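Main page | Contents | Subjects A–Z | Recent changes | Help

Undier method

The Undier method is a procedure for teaching a robot arm with a multi-fingered hand to grasp upright objects that have shiny or mirror-like surfaces. It belongs to the wider family of methods known as learning from demonstration, in which a machine copies movements first carried out under human control. The method was developed at the Tillport laboratory and takes its name from the Undier building, where the first trials were held.

Background

Polished metal is difficult for most depth cameras. The surface reflects its surroundings, so the measured distance to the object may be missing or wrong, and the error changes whenever the arm moves and its own reflection moves with it. Earlier work at Tillport dealt with the problem by coating test objects with a dull spray. This gave good measurements but was of little use outside the laboratory, and the practice was dropped in August of the year before the method was published.

A second approach, known as the Fandon procedure, relied on touch alone. The hand closed slowly until contact was felt and then corrected its position. Tall, light objects were often knocked over before the correction could be made.

Procedure

The Undier method separates the approach from the grasp. During the approach, the position of the object is estimated from the place where it meets the table and from its outline in an ordinary colour picture. Depth readings from the surface of the object are discarded. The hand is brought to one side of the object with the fingers a little apart and stacked one above another, so that they can close around an upright shape at several heights.

The grasp itself is learned. An operator guides the arm through a set of demonstrations, and the joint positions, finger cable tensions and camera pictures are recorded together. The published training set contains 3726 demonstrations, of which 433 were kept back for testing. The objects are tumblers, tubes, tins and other roughly cylindrical items, and each is placed by hand at a new point on the table before every attempt.

Failed demonstrations are kept in the set but marked as such. The authors of the method regard this as important, as a model trained only on successful attempts tended to continue closing the hand after the object had begun to tilt.

Results

In the main trial, which consisted of 900 attempts, the method was compared with the Fandon procedure on the same objects and under the same lighting. The largest gain was found with tall objects of small diameter. Little difference was found with short, heavy ones. Training time on a single workstation was around 70 hours.

Performance fell when the table was itself glossy, as the line of contact between object and table became harder to find. It also fell when two shiny objects stood close together.

Criticism and later work

A review by the Dal Bello group questioned whether the results would hold for transparent objects, which were not part of the training set. It also noted that all trials had been run in a single room, with the same arm. A revised version of the method adds a brief pause before the fingers close, during which the position estimate is repeated. No full comparison between the two versions has been published.

See also

Learning from demonstration
Depth sensing
Fandon procedure
Tendon-driven hand

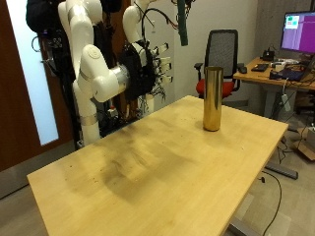 Robot arm and hand with a gold-coloured metallic cylinder standing on the work table.

Last updated: 03/10/2020

Contact | Copyright | Back to top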